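How do I wash old plush toys without wrecking them?
Posted by Anisa Sopacua, 12/21/18

Hello all! My niece has inherited a bag of soft toys from her cousins and they smell like the back of a cupboard. I'd love to freshen them up before she cuddles them to bits, but I'm scared of ending up with lumpy stuffing or faded colours. The striped one is her favourite.
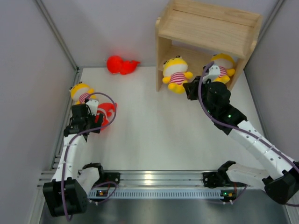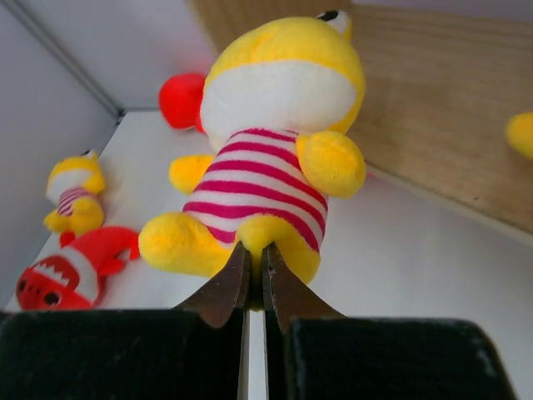
The yellow one with the striped body, in both photos

Siu-ming Chien
Pillowcase, knot in the top, cold gentle cycle. I've done mine that way for years, and please keep them out of the dryer!

Américo Macedo
I'd go by hand with the stripes, myself. Dab a hidden bit with a damp white cloth first and see if any colour lifts.

Kobina Annan
bicarb in a bag, shake, vacuum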